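Right, quick one tonight because I have to be up early and the craft room looks like a paper shredder exploded in it.

The new layered card file is done! Took me most of July. It's a folding hedgerow scene, five layers, and I've called it Doseldale after the lane we used to walk down when I was small. Cut files and a printable version in the same download, so you can still make it with scissors if you haven't got a machine (patience needed for the brambles, sorry).

Few notes before you start. Use thickish card for the back layer, 3 thinner sheets are fine for the middle ones. Front layer is up to you. I tried kraft first and hated it. Then a dusty green from the Panagiotou pad and much better – bit pricey but it doesn't fluff at the corners.

Blade needs to be newish. Mine wasnt, and I lost a whole evening to torn leaves before I thought to change it.

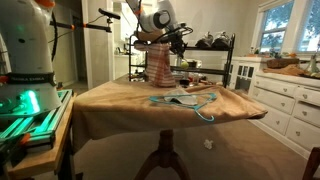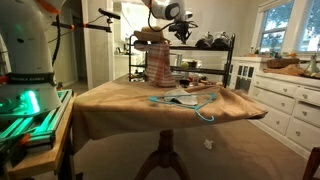
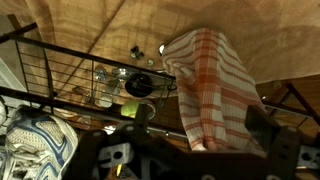
Sizing. The file opens at the size I made it, which fits a standard square envelope. If you scale it, group everything first!! Otherwise the fold lines wander off and the layers won't sit flush. Ask me how I know. Scaled down by 20 percent it still cuts OK, any smaller and the bird's legs go.

Some 45 minutes start to finish for me, and that's with the telly on. Glue pen for the small bits, foam pads between the layers. Don't put foam pads behind the gate or it won't fold shut.

Eldana Weldu asked in the comments last time if she could sell cards made from my files at the Sillden fair. Yes, go ahead, same for anyone else. Finished cards are fine, just don't pass on the files themselves. Will put this on the download page properly when I get a minute.

Also the Grenaven alphabet people keep asking for... it's coming. Capitals finished, lower case half done, the g is being a nightmare. Numbers after that. I might put the capitals up on there own first if enough of you want them – say so below.

Link for Doseldale is in the usual place in the sidebar. If the zip won't open on your tablet try it on a computer, same problem as last time and I still haven't sorted it.

Off to find the floor.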